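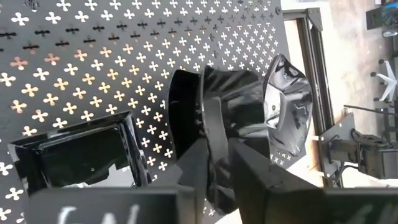 Cleaning black glossy dishes without the specks
Posted in Kitchen & Table by Flurness, Dec 17, 2022

I bought my black crockery in June, in what I can only call a mood. It looked very grown-up in the shop. It's shiny, the bowls have wavy, angular rims that looked like a bargain in sculpture, and the square dish has a sharp raised edge that stops a tea towel dead. With the bowls turned on their sides in a row and the dish tilted beside them on the perforated metal, I can still find specks on the black, and that's after looking for less time than it takes to boil an egg. My old white plates could have been hiding anything and I'd have died happy.

I wash by hand, hot water, ordinary green liquid, rinse, leave to drain. We have hard water here. I don't want to dry everything with a cloth because I have met myself. Is there a way to get black dishes looking clean, or do I eat in dim light from now on?

34 people found this useful

Rosario Santoro

Hard water is most of your trouble. What dries on the glaze is chalk, and on white you'd never see it.

Put a good splash of white vinegar in a washing-up bowl of warm water, leave the dishes in it for 9 minutes or so while you do something else, then rinse them properly. If there's a crust down where the sides meet the base of the square one, go at it with an old soft toothbrush. Don't use a scouring pad or anything gritty. Scratches on black gloss come up grey and they're there for good.

After that, use less washing-up liquid than you think you need and do the last rinse as hot as your hands will stand, so it runs off and dries quicker. Stand the bowls steep enough that nothing pools. A wavy rim will always hold a drip in the low bits, so shake each one before you put it down.

And then, sorry, a cloth. A glass cloth, the flat linen sort, once a week on whatever guests will see. Fluffy towels leave fluff, and you'll be back here asking about that.

Lombardi

buy white ones. had black for seven years, gave them to my sister, we speak less now

Gula

I'd go along with the vinegar, but check whether your dishes have any metallic trim first, as it can dull it. Citric acid powder works too and the kitchen doesn't smell like a chip shop. A teaspoon in the bowl does it.

Flurness

Vinegar done, chalk gone. I can now see the fingerprints much more clearly. Glass cloth ordered.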